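Bench Technician, Computer Refurbishing (Part Time)
Bullthorpe Reuse Center

Hours: 20 a week, mornings, 8:00 a.m. to noon
Start: September
Reports to: Damián Tovar, workshop lead

About the job

Bullthorpe Reuse Center takes in used office computers from local businesses and school districts, repairs what can be repaired, and passes the machines on to households that don't have one. Last year we placed 700 desktops and laptops. The waiting list now stands at 235 households, and we are adding a second bench technician to bring it down.

The work is hands-on and fairly repetitive. Most of what comes in is business-class desktops that were retired on a schedule and have nothing much wrong with them. Others have been sitting in a storage closet with parts missing. You will see both kinds every morning.

What you will do

Check in donated machines and enter them in the inventory system.
Wipe or remove hard drives according to our written procedure, and sign the log for each one. No machine leaves the wipe area without a signature.
Open, clean and inspect desktops. Replace power supplies, memory, drives, fans and coin batteries as needed.
Decide whether a machine is worth repairing or should be stripped for parts. We have a one-page guide for this, but a lot of it comes down to judgment.
Install the operating system and our standard set of programs, then run the overnight test.
Label and shelve good parts. Sort the rest into the right bins for the recycler, Nusov, which picks up once a month.
Now and then, help at the front counter when a household comes to collect a computer — this usually means showing somebody how to connect to their home internet.

What we are looking for

You should be able to take a desktop apart and put it back together without a guide. We don't care where you learned it. Certification is fine but not required, and neither is a degree.

You should also be able to lift 29 pounds, stand for most of a shift, and write a note that the next person can follow. Basic comfort with a spreadsheet is needed. Spanish, Mandarin or Cantonese would be useful at the counter.

Experience with laptop repair is a plus. Soldering is not part of this job.

Training and schedule

New technicians spend their first two weeks paired with Damián. After that you will have your own bench and your own shelf of machines. Many of the desktops we get are older models with a processor or a drive already pulled, so parts matching takes up a good share of the morning.

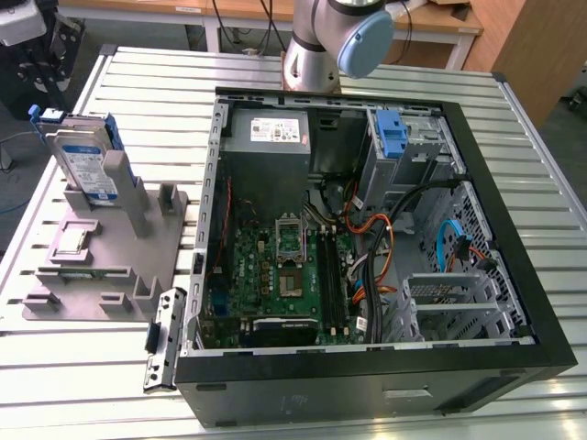
Hsin-yi Lau writes: I started at the center with no paid repair experience, only what I had done for my family. The hardest part for me was learning when to give up on a machine. I would spend a whole shift on one bad board, and Damián would come over and ask how many good ones were waiting on the cart. It took me a couple of months to get used to that. The mornings go fast, and the coffee could be better.

Pay and benefits

Pay is hourly and will be given in the first phone call. Part-time staff earn paid sick leave from the first day and get a transit pass. Staff may buy surplus parts at the recycler's price. The position is funded through a two-year grant from the Mohammadi Fund, and we expect to apply for renewal.

How to apply

Send a resume or a short letter about your repair experience to the front office, or drop it off at the counter on Varton Street before noon. Please include the name of one person who has seen your work — a teacher, a boss, a neighbor whose computer you fixed. Finalists will be asked to come in for a paid two-hour bench trial. Tools are provided, but you may bring your own screwdrivers.

Applications are read as they arrive, and the posting will come down when the job is filled.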